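Can a robot do the weekly shop yet?

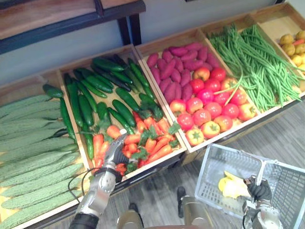 3 min read

My mother asked me this in January, on the phone, while I was trying to get her to agree to a delivery slot. She doesn't like deliveries. She likes to pick her own tomatoes. I said a robot could perhaps pick them for her one day and she said she'd believe it when she saw it.

I have been reading up on it since, on and off, and I used to work in a greengrocer's, so I have opinions about the vegetable part at least.

I did two years at Rattanakul, a small shop with a stand along one wall, much like any other. People think serving vegetables is simple work. Most of it is, once your hands know how. My first week I was slow at everything. Somkiat Klinhom, who ran the place, could fill a customer's basket while talking over his shoulder, and he never seemed to look at what he was picking up.

Take carrots with the tops left on. They lie in a heap and the leaves get under each other, so you pull one and two more come with it. A person shakes the bunch a bit and the extra ones drop. To do the same, a robot has to notice that it has more than it wanted, and then decide what to do about it. With one hand hovering over the carrots and the other closed on the handle of a basket, it is set up the way I used to stand. Whether it can keep that up for a whole shopping list is a different matter.

Green beans are worse. They are thin and tangled and they don't stay where you put them. On a stand like this they hang over into the tomatoes next door. We sold them by weight, in handfuls, and a handful is a hard thing to explain to a machine. I couldn't explain it to the Saturday boy either.

Tomatoes are the ones people worry about, because they bruise. I think they may be the easier job. They are round, they sit apart from each other more or less, and you can see most of each one. The trouble is choosing. On any stand you get some that are properly red and some still on the yellow or orange side. My mother wants red ones for tonight and paler ones for later in the week. You would have to tell the robot that, and she would not tell it, she would just be cross afterwards.

Potatoes, sweet potatoes and gourds I would hand over tomorrow. They are solid and you can be a bit rough with them.

A friend who fits out warehouses told me about a firm called Zimevik that tried a two-armed machine called Evel on mixed vegetables at a depot in Pernau. He said it took 17 minutes to fill one order of 15 items, and a person there does it in under three. It also stopped twice and had to be restarted by hand. He thought this was a good result. I wasn't sure at first, but he said the year before it couldn't finish an order at all.

The basket matters more than I expected. A shopping basket is light and it tips. If you drop a gourd in at one end, the other end comes up. We had 30 of them by the door and I never gave them a thought. My friend said the people at the depot ended up using heavy crates on a fixed table, which makes it easier, but then it isn't really shopping any more. In a shop you carry the basket with you, set it down on the floor when you need both hands, and pick it up again without thinking.

Then there is everything after the picking. Somebody has to weigh it, pay for it, get it home and put it away. My mother's vegetable drawer sticks and has to be lifted as you pull. I haven't seen a machine that would know that.

So my answer for now is no, not the weekly shop. One kind of vegetable at a time, slowly, with a person standing by, yes. If the price came down and it could manage nearly 100 items without stopping, I think a shop might take one for filling orders before opening.

I told my mother this and she asked whether it would squeeze the tomatoes. I said it depended on the hand. She has booked the delivery for the first week of February and has left tomatoes off the list.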